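Spent the week rewriting the house rules for our home-robot simulator. 26 rules. I argued for nine and lost.

1/ Rule one: no arm goes near the table until the run sheet says which object it's going for. "The stuff on the table" isn't an object. I have read that exact phrase on a run sheet, and I'm fairly sure I wrote it.

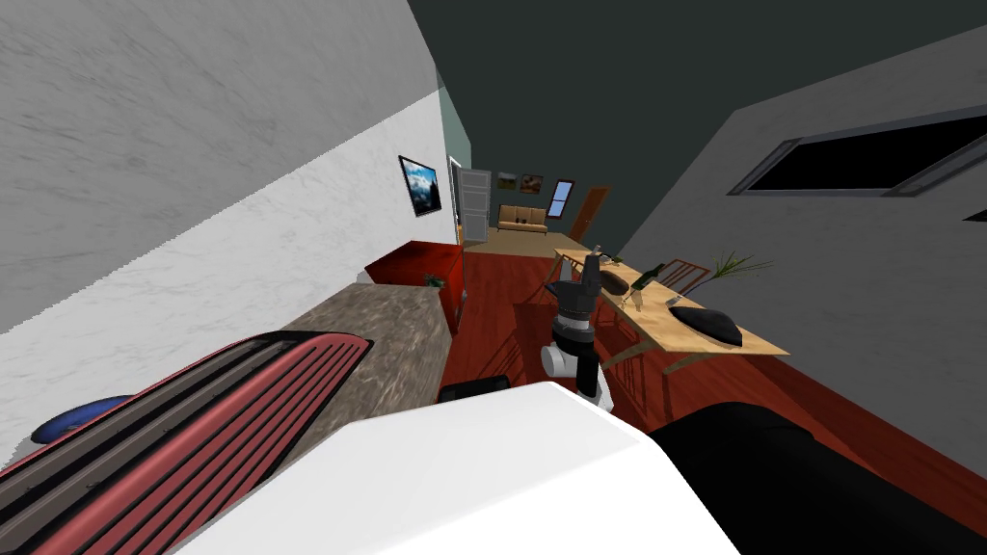

Same goes for speed. Yes, it's a rendered kitchen and the glassware is free. Set the limit you'd set with a real person eating breakfast. Habits picked up in sim have a way of moving out and getting an apartment.

2/ Check the gripper view before you sign off on a scene. Jagged edges and stretched textures go in the log, even when the run scores fine. At Rostora we threw out some 200 runs last spring over things anyone could have spotted from the wrist. 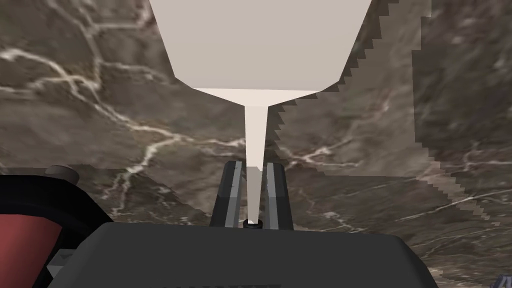 3/ Clutter is part of the test. Bottles get to lie on their sides. If your policy only passes on a tidy table, write down that it passes on a tidy table. Prikwood's old checklist let you clear the table first, and wow, those were good numbers.

4/ Report every run. If you did 90 and liked 86, the number at the bottom is 90. This took a two-hour meeting - with slides.

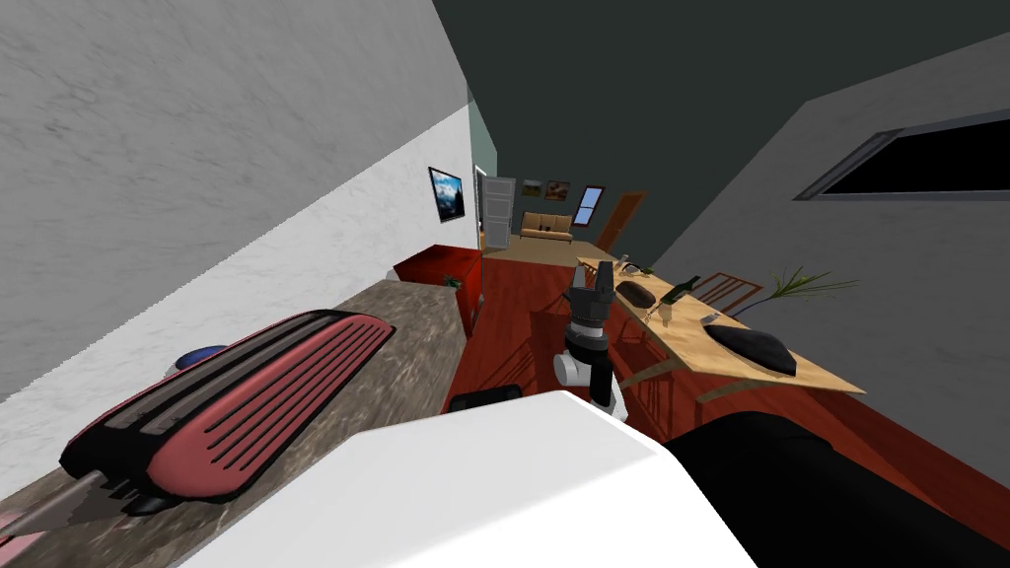

Dining table, arm side. Bread, bottle, glasses, plant.

5/ One name on each sign-off. "The team" can't answer email.

6/ Change the layout, change the version number. Yes, for one chair. Gokus skipped this in March and we're still working out which kitchen was which.

Full list goes up Saturday, once I've put the numbering back in order. There are two rule 14s.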